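Lellaren ouvre une plateforme d'apprentissage par démonstration pour la manipulation robotisée

Mars 2022 – Le centre technique Lellaren annonce la mise en service de sa plateforme consacrée à l'apprentissage par démonstration, conduite avec la société Dirard et l'école d'ingénieurs d'Irneck.

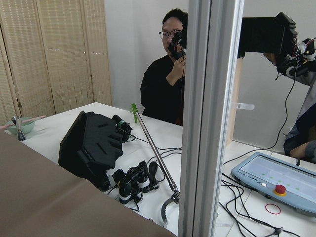 Le programme porte sur 69 tâches de manipulation courantes, dont la saisie d'ustensiles et le rangement de petits objets. Chaque tâche est d'abord montrée au robot par un opérateur, soit par guidage manuel du bras, soit par commande à distance. Les trajectoires enregistrées servent ensuite à l'entraînement des modèles de commande mis au point par les équipes de Dirard.

Une première phase a permis de réunir 282 heures de démonstrations, auxquelles ont contribué neuf opérateurs formés sur place. Les séances se déroulent en binôme, selon un protocole établi par le laboratoire Seidel, également chargé du contrôle des enregistrements.

La deuxième phase débutera en juin. Elle sera ouverte aux entreprises de la région souhaitant soumettre leurs propres tâches, dans la limite des créneaux disponibles. Les dossiers de candidature sont à retirer auprès du service des partenariats de Lellaren.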